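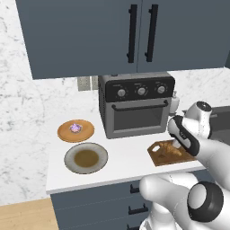

How often does an old piano need tuning? Twice a year, and a third time if you've moved it.

I have moved mine. I've moved it across town, up a ramp, down a hallway, and then eighteen inches to the left after my wife looked at it for a week. It's a Flovby upright, a make you haven't heard of unless you grew up near the factory, and it came from a church basement where it had spent its retirement holding up hymnals. The ad said "free, must go." Free pianos are like free kittens except that the kittens can walk to the car.

The movers charged $385. There were two of them and they both stopped at the bottom of the porch steps and looked up for a while without speaking, and I knew the number was about to be discussed again. It was. They were nice about it. One of them played the opening of something by Schubert once it was in place, which I thought was showing off.

I'm 60 and had never played an instrument, unless you count the recorder, and my fourth grade teacher did not. I'd always assumed that piano was one of the things that closed to you at a certain age, like gymnastics or the priesthood. Then I read a piece about a man who started at 82, and I was annoyed by him all day, and the day after that I was looking at the free listings.

**The tuner**

Kwadwo Mahama tunes pianos for half the county and has a waiting list. He came in August, opened the lid, played one octave, and said "Hm." I've had that "Hm" from a mechanic and from a dentist and it has never been cheap.

A piano that has been let go for years can't be pulled up to pitch in one visit. The strings add up to tons of tension and the whole frame flexes as you tighten, so by the time you get to the top, the bottom has drifted. You do a rough pass first (called a pitch raise), let it settle, and come back for the fine tuning. I'd like to say I understood this at the time. What I understood was "come back."

He also found a pencil, a communion card from 1971 and a felt that something had been eating. I asked what had been eating it. He said moths, probably, in the voice of a man who has learned to say moths.

Things he told me that I've since repeated to people as if I knew them:

- Keep it off the outside wall and away from the heating vent.
- Humidity does more damage than playing ever will. He wants the room near 40 percent and he wants it to stay there.
- Don't put plants on it. Everyone puts plants on it.
- A sticking key in summer is usually just swollen wood, and you should leave it alone until fall before paying anybody.

I bought a humidity gauge. I now check the gauge more often than I play, and I've turned into a person who announces the reading at dinner.

**The lessons**

My teacher is Shufen Du, and most of her other students are in elementary school. We overlap at the door. The boy before me is working on a sonatina and I'm working on a piece called "The Little Boat," which has a drawing of a little boat on it in case the music doesn't get it across. He asked me once what book I was on. I told him and he said "I liked that one," very kindly.

She is strict about counting out loud. I didn't think I'd mind, being an adult who can count, but try saying "one and two and" while your left hand is doing something your right hand disapproves of. I get as far as the second "and" and then I stop being able to speak English. She waits. She has a lot of practice at waiting.

The hands are the real trouble. I expected them to be stiff, and they are, but what I hadn't expected was how badly they'd want to do the same thing. For six decades these two have opened jars together and they see no reason to split up now. The only cure I've found is going so slowly that it stops being music, then doing it again the next day at the same speed. My wife says she can tell which piece it is from upstairs about half the time – she's being generous, since there are only three pieces.

I practice in the morning, before work, with the felt strip down. Twenty minutes is good. Forty-five is worse than twenty, as I found out one weekend when I tried to get ahead and came out of it unable to play the first line of a song I'd had down pat. Sleep fixes more than repetition does. I'll botch a measure all evening, go to bed in disgust, and play it clean before coffee, which makes me wonder what my part in this is.

**The recital**

There is one. I had assumed it was for the children and that I'd be excused, and Shufen let me go on assuming that until the program was printed. I'm fourth, between a duet and a girl named Mpho Rampersad who is playing from memory and wearing, I'm told, a cape.

I asked if I could use the music. She said of course. I asked if I could skip the repeat. She said no.

So "The Little Boat" it is, with the repeat, in front of an audience of parents younger than my car loan officer. Kwadwo is coming back to do the fine tuning the week before, and he's asked me to please not move the piano again before then. My wife thinks it would look better under the window. We are in talks.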